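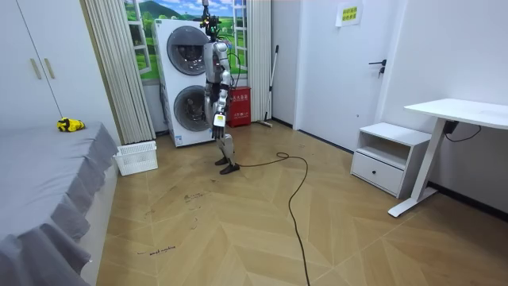
Hayley Pilkington wrote after the last edition that her step total doubled overnight once she had paired a second tracker, and asked for the order of set-up to be spelled out. The order is given in this section. It replaces the earlier sheet on pairing and targets.

4. Setting up activity and sleep tracking

4.1 Before you start

You will need:
- the Ernach wristband, charged to at least half
- a phone with the Ernach app installed and Bluetooth switched on
- your account email address and password
- your height and weight, in metric or imperial units

Remove any other tracker from the app before pairing the wristband. Open Devices, select the old tracker, then select Forget. Records already stored under the old tracker are kept.

CAUTION: Do not run two trackers on one account. The app adds their totals together. It does not check whether both were worn at the same time.

4.2 Pairing the wristband

1. Place the wristband within arm's reach of the phone.
2. Press and hold the side button until the display shows a ring.
3. In the app, open Devices and select Add.
4. Select Ernach from the list. If two entries appear, compare the last four characters with those printed on the inside of the strap.
5. Enter the code shown on the wristband.
6. Wait for the first sync to finish. Keep the app open while it runs.

NOTE: If the ring disappears before you have entered the code, go back to step 2. The old code will no longer be accepted.

4.3 Entering your profile

1. Open Profile, then Body.
2. Enter your height and weight.
3. Select the wrist on which you will wear the band. Choosing the wrong wrist affects the step count when you are pushing a pram or trolley.
4. Select Save.

Stride length is worked out from height. To enter your own figure, switch off Automatic Stride and type the length in centimetres.

4.4 Setting a daily step target

The app does not set a target during the first 7 days. Wear the band as usual in this period and do not change your routine to suit it. At the end, the app shows your daily average and suggests a figure slightly above it.

1. Open Targets, then Steps.
2. Read the average shown at the top of the screen.
3. Accept the suggested figure, or select Edit and type your own.
4. Choose whether the target applies every day or on chosen days only.
5. Select Save.

Worked case: Fouad Filali's first average was 2,542 steps a day. He typed in 3,806 and left weekends out. The app accepted both settings. His progress bar is blank at weekends, though steps are still recorded.

NOTE: A target may be lowered at any time. Past days are not marked again against the new figure.

CAUTION: If you are recovering from surgery or illness, or have been told to limit activity, ask your doctor or physiotherapist before you set a target.

4.5 Movement reminders

Reminders are off when the band leaves the factory. To turn them on:

1. Open Reminders, then Movement.
2. Set a start time and an end time.
3. Set the interval. The shortest interval is 15 minutes.
4. Select a vibration strength and press Test.

The reminder is skipped if you have been walking shortly before it falls due. It is also skipped while the band is charging.

4.6 Sleep recording

1. Open Sleep and switch on Overnight Recording.
2. Enter your usual bedtime and waking time.
3. Wear the band a finger's width above the wrist bone. It should be snug but should not leave a mark.

Shift workers should select Varying Hours instead of entering fixed times. With this setting, any long rest is treated as the main sleep, whatever the hour.

CAUTION: Take the band off and dry the skin beneath it after washing. If the skin becomes red or sore, stop wearing the band until it has healed.

NOTE: Sleep stages are estimates taken from movement and pulse. They must not be used to diagnose a sleep disorder.

4.7 If the figures look wrong

Steps too high: check Devices for a second tracker (see 4.1).
Steps too low: check the wrist setting (see 4.3, step 3).
No sleep record: check that the battery did not run out overnight.
Yesterday missing: open the app near the band and pull down on the home screen to sync.

If the fault remains, reset the band as described in section 9. Sync first. Records not yet sent to the phone are erased by a reset.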